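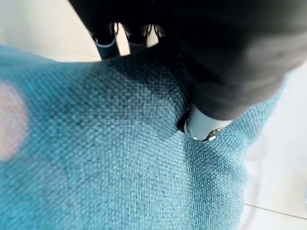
Unit 6: Soft Furnishings in the Living Area

Housekeeping and Interior Care, Level 1
Course team: Endang Lau, Teguh Chin

Bring this handout to the practical. Read the section on fabrics before you come, as we will go straight to the sofa.

6.1 Looking at the fabric

Before you clean or move a cushion, find out what the cover is. Check the care label first. If the label is missing, go by the weave and the feel.

Basket weave. Threads cross over and under in a plain grid, coarse enough to see. Covers like this often mix several shades of one color, for example turquoise, slate blue and pale aqua, and look speckled up close. Crumbs and hair sit in the gaps between threads. Use the soft brush head and work in both directions.

Felt or brushed finish. Marks show when you rub it. Pat it, do not scrub.

Leather or vinyl. Wipe with a barely damp cloth along the seams, then with a dry one. Do not use the brush head.

Stand back as well as looking closely. A coarse cover can seem quite smooth from standing height, and two people in last term's group wrote down the wrong fabric for that reason. Put your hand on it before you fill in the sheet.

6.2 Dressing a light sofa

The practice sofa is the cream one. Pale seats show everything, so start with the seat and leave the cushions until last.

1. Lift all cushions and pillows off and put them on a clean surface. The floor does not count.
2. Vacuum the seams, then the crease at the back of the seat.
3. Run your palm along the front edge. Grit collects where the seat folds over.
4. Plump each cushion by pressing in from opposite sides. Turn it a quarter and repeat.
5. Put the light pillow back in the corner, against the arm.
6. Place the colored cushion toward the back of the seat.

A strong color such as teal needs very little help on a cream seat. One cushion is enough for the exercise.
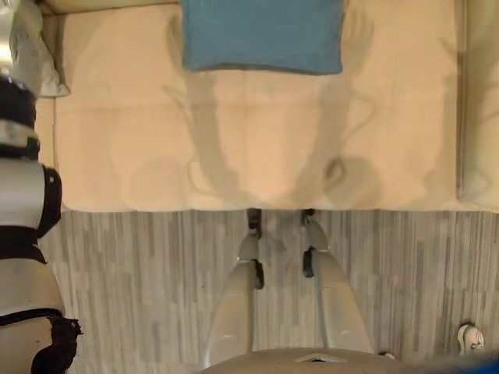

Leave the rest of the seat clear so that people can sit down without moving anything. The Drundamcombe guest rooms follow the same rule, and Puspita Govindasamy will talk about how they apply it when she visits in December.

Check your work under the light you have. Shadows fall across a pale seat when you lean over it and can hide a stain. Move to the other side and look again.

6.3 Flat or upright

Both are acceptable. A cushion lying flat looks relaxed and stays put. An upright one shows more color from the doorway but slides down on a smooth seat. Whichever you choose, keep it the same through the whole room. 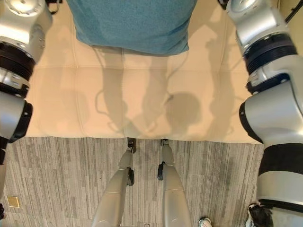 Fig. 6.2 Blue against a cream seat, with stitched seams in front.

6.4 For your folder

Write 200 words on the care of one item of soft furnishing at home. Give the fabric, how you identified it, and what you would use on it. Eero Hyvönen collects the folders in room 344. Spare copies of the fabric sheet are on the shelf there - please take only one.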